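Home Workshop Tips Reading time: 2 min
Home | Kitchen | Workshop | Floors | Ask Us

Good habits for working with hand-held grippers at home

I love this stuff! If you're recording everyday chores with a pair of grippers so a robot can learn from them, a few house rules will save you a whole afternoon of redoing takes. Most of mine come from Nouhaila Kabbaj, who wrote the practice sheet we used for the Hakiris project, and I've added my own along the way.

Start with the cables. Run them out to one side, always the same side, and keep your feet out of the loop. Sneakers beat socks by a mile. If you're working at floor level, push low tables and chairs back far enough that you can lean forward without bumping your elbows (glass tops especially).

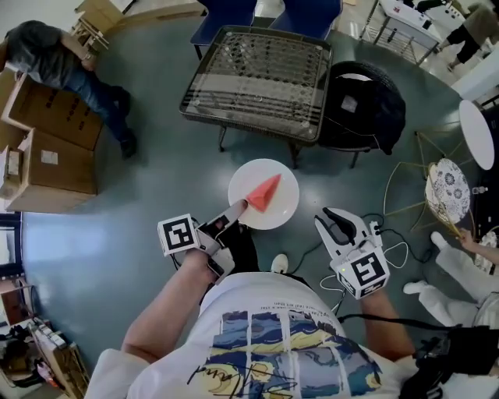
Keep the marker cubes clean and facing out. A soft dry cloth is plenty, no sprays! Sleeves that flop over the pattern will spoil a take, so short sleeves are great, or roll them up tight.

Go slower than you think you need to. Close the fingers gently, especially on anything light or folded, and let go completely before you move off. One object, one plate, same starting spot every time.

Name your files before you begin. We had 833 takes in one September folder called "new" and I still wince. Now it's task, room, take number, and I back up every time I stop for coffee.

Last one: agree on a stop word. Ours is "Picard" and it works wonderfully, even across a noisy room.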